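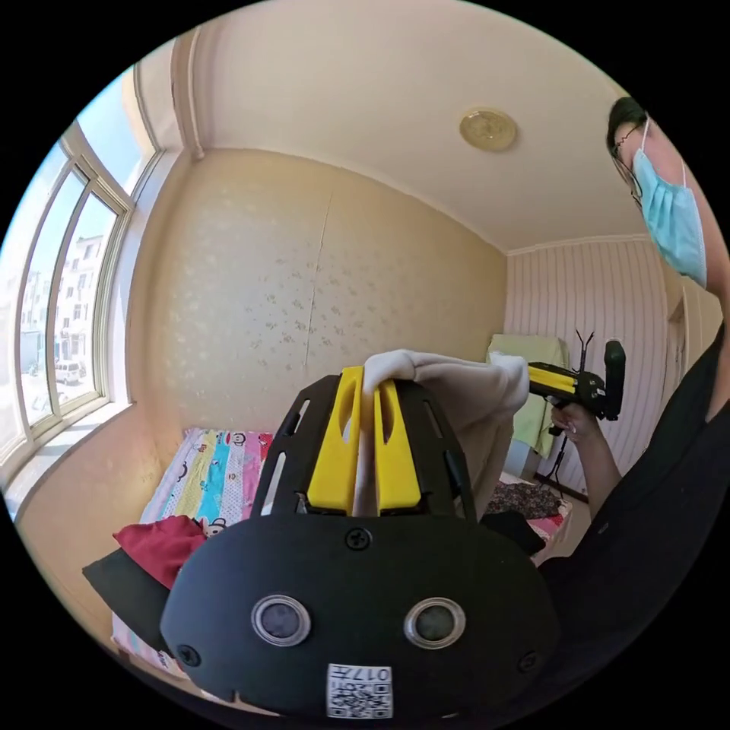
Clarnwood to Cheetham from £20: read the small print first

Moker Coaches has put out another round of cheap seats, and this time the headline is £20 each way between Clarnwood and Cheetham. We've had several readers forward the email, so we went through the booking pages to see how much of it holds up.

Some of it does. There are £20 seats, mostly on the early coach and mostly midweek. Try a Friday afternoon and the price climbs quickly. Moker says 1000 seats are in the sale but won't say how they are split between dates, and in January the same promise came down to a handful of departures that suited hardly anyone.

Then there are the extras. A second bag is £5. Picking your own seat is £2, and the box is already ticked when you reach the payment page, so untick it. Changing your date costs more than the ticket did.

The fare also assumes you're happy to change at Flernthorpe. The timetable allows 20 minutes for it, which sounds fine on paper. Roland Kettle, who made the trip last winter, missed his connection and was told the next coach would honour his ticket "if there's room". There wasn't. Gareth Penrose did it twice with no trouble at all, so perhaps it's luck.

Moker's press office calls the sale "our best value yet". We asked what the usual fare is and are still waiting for a reply – the website only shows it with a line through it.

If you can travel on a Tuesday with one bag, it's a decent price. Check the train as well before you pay. Booking closes at midnight on Monday, May 18, 2026, although the last two sales were both extended.

Chrysanthi Galanis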